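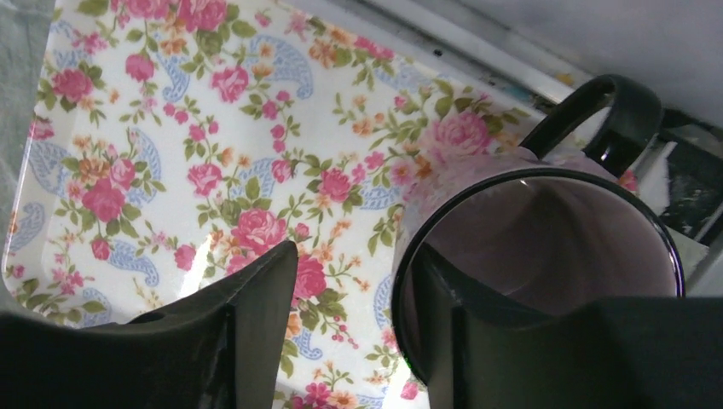
Slavica Hoxha thinks we should stop steering the wrist during the approach at all. Her argument, put to me over the bench this morning, is that every time one of us corrects the angle late, the policy picks up the wobble along with the grasp, and that a slow straight approach with a bad angle is still a better demo than a fast one with a twist at the end. I half agree. Trying it her way for the rest of this batch.

July, mug and tray, leader arm on the Deltden bench

Task: mug on the floral tray, gripper comes in low, one finger either side of the wall or body, close, lift, set down on the mat. Operator drives with the leader arm and watches the wrist view only. No looking over the top of the monitor. I caught myself doing it twice and threw both takes out.

Running total is 1015 demos across all objects, 317 of them mugs. Of the mug set I have marked 27 as bad so far, nearly all from the first afternoon when the leader's gripper trigger was sticking. They stay on disk under "rejected" and do not go into training.

The dark-rimmed mug is harder to drive than the plain ones. The outside has a faint pink floral print and so does the tray, so in the wrist view the body gets lost and I end up steering by the rim and the handle. Those two are fine, dark and glossy against everything. The tray is glossy too and throws a bright patch between the fingers, right where I want to judge the gap. Turned the left lamp down a notch after lunch. Have not compared the views side by side yet.

Handle position: keep it pointing away from the gripper for this block. Slavica wants it rotated at random from the start. I would like 280 with it pointing away first, then random, so we can tell which change did what. She said fine but write it down, so it is written down.

Settings as left:
Leader to follower scale 0.5 on translation, 1 on rotation
Grip force limit low, same as for the Vurkora cups
Tray moved and turned a little between takes, by hand
Home pose reset every take

To do: clean the trigger on the spare leader. Ask Palumbo for softer finger pads. Replay ten of the straight approaches open loop and check the follower lag, which felt longer than last week.

Stopped at 4:40, arm parked, power off at the wall.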